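Wirnent G2 two-finger gripper – bench notes and product page

Parts bins, small white objects and a pair of arms sharing one table: our favourite way to try a new gripper.

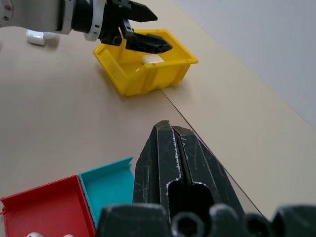
Nadège Millet wrote in to ask whether the fingertips are narrow enough to get down into a stacking bin without bumping the lip, and how they cope after a few thousand picks. She's been using a wider parallel jaw and is tired of having to tip the bins forward.

Short answer, Nadège: yes, they fit, and the wear is mostly cosmetic. The longer answer takes up the rest of this page!

What it is

The G2 is an electric two-finger gripper for small arms and light benchtop work. Wirnent makes it in matte black only. We stock it with the tapered fingers fitted, and the flat fingers come in the box as well, along with the hex key and a metre of cable. It bolts straight onto the Nishimura wrist plate. For the Trotivton arm you'll need the adapter ring (sold separately, and worth ordering at the same time so you don't end up staring at a gripper you can't mount).

How we tried it

We ran the G2 against the Wonell parallel jaw that a lot of you already own. Same table, same open-front bins, same arm speed. The job was to lift small, smooth, rounded things out of one bin and put them in another, and we kept going until each gripper had done 4,000 picks.

Smooth little cases are a great test because they roll away the moment one finger touches before the other. The Wonell is a lovely solid piece of kit and it held on harder than the G2 did, no question. Where it struggled was the back corners of the bin, where the body of the jaw met the side wall before the pads got to the part. The G2's tapered tips just went in. We were grinning by the end of the first afternoon.

On flat or square parts the two came out much closer, and I'd probably lean to the Wonell for anything with a bit of weight to it.

Wear

Expect the fingers to get scruffy. The raised edges along the centre groove rub back to a pale grey and the dark faces pick up fine scratches. We measured the gap at the tips before and after and it hadn't shifted enough for us to care. If you're working with painted or polished parts, put the silicone sleeves on from day one. They come in packs of 20 and slide on without tools.

Two arms on one bench

This is where the slim shape really earns its keep. With a gripper on each arm you can have one reaching into the far bin while the other waits close in, and the fingers take up so little room that you don't spend all day adjusting paths. Leave yourself more clearance than you think around the base, though – it's a fair bit chunkier than the fingers and I clipped a bin with it more than once.

Good to know

Warranty: 2 years, fingers not included
Supplied fingers: tapered and flat
Spare finger sets: in stock, sold in pairs
Trial loan: 30 days, return freight is on us
Controller: uses the same one as the older G1, firmware from April or later

If your controller is older than that, update it before you plug the gripper in. Ours opened fine and then refused to close, and I'd taken half the wrist apart before I thought to check the version.

Bench notes last updated 24 August 2023. The flat fingers are getting their own run next, with thin cardboard and blister packs.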